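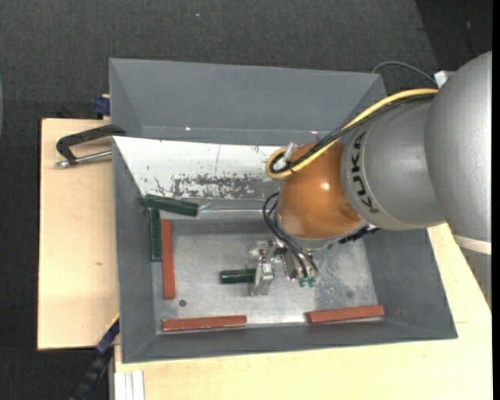

Clémence Gautier
Process technician, surface treatment

Tuesday, 7:40 a.m.

Picking up the zinc phosphate question again. The September panels from the Hellar batch are out of the humidity cabinet and the edge creep is worse than on the previous set. Same paint, same film build, same oven program. The difference has to be upstream of the paint booth.

Titrated all the tanks before start of shift. Degreaser is in range. Rinse 1 is in range. Rinse 2 conductivity reads 1,190 microsiemens, far too high for a final rinse ahead of activation. The log sheet shows a steady climb since the overflow valve was swapped. Opened the valve by hand and found it passing a trickle where it should run a full stream. Debris on the seat, gray and gritty, smears between the fingers. Bagged some and labeled it R2-valve.

Working assumption: alkaline carryover is killing the activation bath, the crystals come out coarse, and the paint bonds poorly at the cut edges. Coarse crystals would also explain the dull patches on the Grurnanel brackets that I wrote off as a handling problem last time. I should not have done that without a coat weight.

9:15

Dumped and refilled rinse 2 with DI water. Valve cleaned and refitted with a new Fastix seal. The old seal had a flat spot on one side. Flow is now steady.

Phosphate bath held at 58 C. The controller and the glass thermometer agree. Free acid is fine, total acid slightly low, so I made the usual addition and let it circulate before running anything.

10:30

Ran 6 panels, steel, degreased as normal. Three went through with the old activation bath, three with a fresh one made up in the small tank. Immersion time 3 minutes for all. Stripped one panel from each set for coat weight. The other four went to Suwannarat for paint.

Coat weight on the old activation panel is well above the top of our range. The fresh one sits near the middle. Under the loupe the old one looks sandy and sparkles when tilted; the fresh one is even and matte.

To do:
– remake the main activation bath tonight, after last load
– add rinse 2 conductivity to the start-of-shift check, with a stop limit (ask quality which number they want)
– retest the Grurnanel brackets if any unpainted ones are left
– scribe and cabinet the four painted panels once cured, same rack position as the Hellar set

Open point: the grit. It does not dissolve in dilute acid, so it is probably not scale. Could be filter media from the DI unit. Will open the housing when the line is down.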